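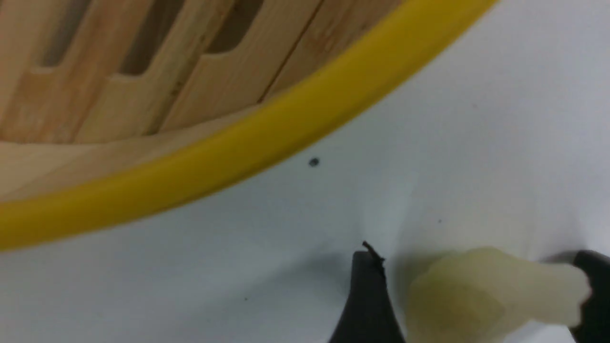
The Sandurdale members asked in their last comments why the arm still trains on household items when the grant was for shop fixtures. The slotted bamboo piece with the yellow rim stays in for now – its curve is a harder approach than any fixture we own.

Status, February. The wrist camera mount is finished and both black fingers are fitted. Mimance, our control build, has logged 104 runs on the white table. Spending stands at $2976, with $900 held back for a replacement gearbox from Jurkport. Open items: 2, cable strain at the wrist and drift in the height calibration. Next report in April.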